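Domthorpe Household Reuse Project
Progress report to the Basness Fund, second period

Collections and sales

We took in 2,483 items between January and the end of June. Kitchenware and small storage pieces made up the largest share, followed by linens and lamps. Of the total, 653 could not be resold and went to the county recycling center. Most of those were chipped dishes and lamps with damaged cords.

The Kisier Street shop is now open five days a week. Saturday hours were requested in the customer survey, but we don't have the staffing for them yet. Sales covered the rent in every month except February, when the heating was out and we closed early.

Sorting and repair

The new sorting room at the Vasić building came into use in March, later than planned. The delay was in the electrical inspection. Shelving is in along two walls and the third wall is on order. Items are now priced before they leave the sorting room, and this has shortened the time between drop-off and sale.

Baskets, boards and other small kitchen goods sell quickly and need little work beyond cleaning.

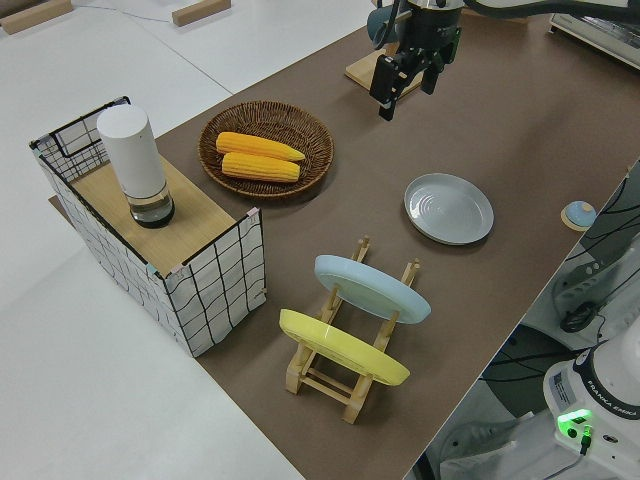 Furniture is slower. We have stopped accepting wardrobes and large desks until the van is back from the body shop.

Spending

Spending is within budget on all lines except transport. We ask to move the unspent training money to van hire for the next period. A revised budget sheet is attached.

Next period

Finish the third wall of shelving.
Print new drop-off leaflets for Domthorpe and Basness.
Hire 2 part-time sorters before the fall collections start.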